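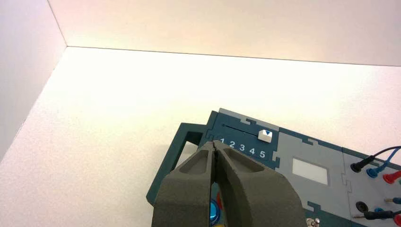 Rivance Robotics Club — Student Projects

Room 147, second floor, door propped open. Svenja Ortner has the slider task up on the laptop and is not happy with it. Getting the fingers down next to the printed numbers, fine. Getting them onto that little white knob — different story. She wants 100 practice runs logged before the March meet, split between 2 teams, Prema and Hong. Both named after somebody's street, apparently.

The board is the whole contest. Buttons, slider, toggles, a big green knob, then the cables. Points for each step, and teams pick there own order.

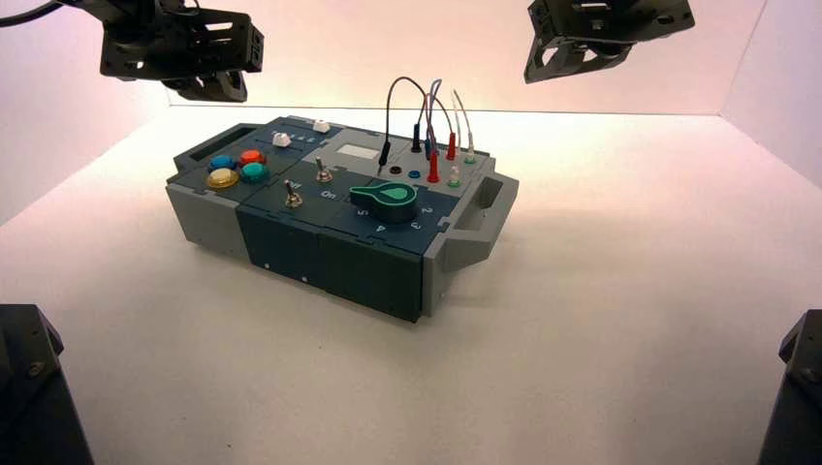
Prema goes buttons first. Quick points, less planning. Hong wants the plugs out of the way early while everyone is still fresh — Ortner thinks that's brave. Scripts get swapped tonight, code freeze is next week, and the Ratell entry form stil needs a signature.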